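4. Collecting the examples

I'll say up front that this is the section I most wanted to write, and the one Leena Kauppinen most wanted me to shorten. The policy itself is pretty ordinary (Section 3). What took up our October, and most of our patience, was getting the examples it learns from.

4.1 What we kept

We ended the round with 3,023 recorded attempts over all the household tasks, and 378 of those were mug hanging. Every attempt was driven by a person, start to finish, and saved with the wrist camera stream, the joint readings and the gripper opening. At the end the driver pressed one of two keys, keep or toss. Tossed attempts stayed on the disk, and I'm so glad they did, as you'll see in 4.3!

We called the toss key the Veto, and the name stuck hard enough that it's in the code now. My own rule for using it was simple: if I wouldn't want the arm to copy it, it goes. That sounds clear until you've sat there for an hour with a mug that did end up on its peg but got there by way of three bumps and a long think. Is that a good example? I tossed those in the first week and kept them in the second, and I'd keep them from the start if I did it over. A policy that has only ever watched perfect hangs has no idea what to do after a bump.

4.2 Starting positions

We moved the stand between attempts, and turned it too - a mug tree has pegs pointing every which way, so a small turn changes which one is easy to reach. Each driver did 20 attempts and then took a break. We tried longer sittings early on and the driving got sloppy in a way that was plain to see in the joint traces (lots of tiny corrections near the peg, and the gripper opening too soon).

The hard part of the task is the handle. The peg has to go through the loop, and from the wrist camera the loop and the peg often line up so that depth is a guess. Drivers could use the side view if they wanted. Most of us stopped looking at it after a day or so, which pleased me, given that the policy only gets the wrist view anyway.

4.3 Labels after the fact

Once the driving was done we went back through everything and marked the moment of release by hand. This was slow, dull work, and I'd still recommend it. It turned up 82 attempts where the keep key had been pressed on a hang we'd have thrown out, or the other way around. We fixed those and trained again. Figure 4 gives two wrist views with the mug on a peg, the kind of view the labeler has to judge.
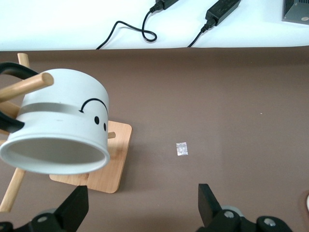

Figure 4. Wrist camera views from the mug task, with a peg through the handle in both. 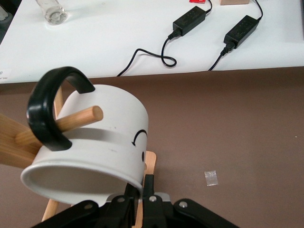
Cor Vandenberghe, reading a draft of this section, objected that a hand-marked release is only as steady as the hand, and asked us to have a second person mark a share of the attempts without seeing the first set of marks. Until that is done, he wrote, he would treat the gain from relabeling as a hint and leave it out of the main table. We have moved it to the appendix for now.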